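Plestilby Parish Hall Users' Group
Minutes of the meeting held on Thursday, February 9, 2023

1. Apologies
Apologies were received from B. Petersen. The minutes of the previous meeting were agreed.

2. Hire charges
The hourly charge for the small room will rise from 9 to 10 pounds. Regular hirers will keep the present rate until September.

3. Cleaning after hire
It was agreed that hirers must leave floors and tables swept. A dustpan and brush will be kept in the kitchen — hirers should return both after use.

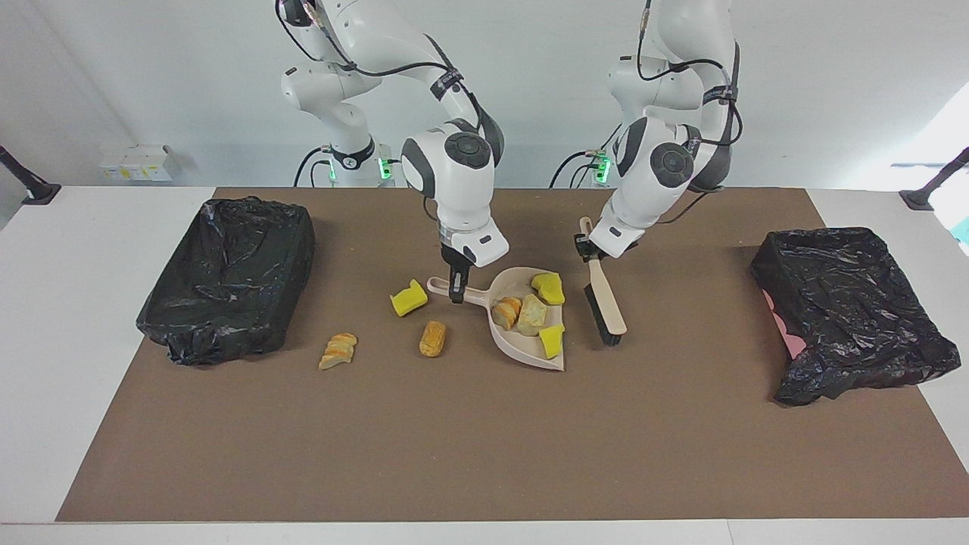 Benedikt Dreßler asked whether the deposit of 100 pounds would be withheld where a room was left unswept. The Chair replied that a written warning would be given first.

4. Heating
The quotation from Nornus was considered and deferred. A second quotation will be sought.

5. Any other business
The Plalik Choir has requested use of the main hall on 12 evenings. Approved.

The meeting closed at 9 pm.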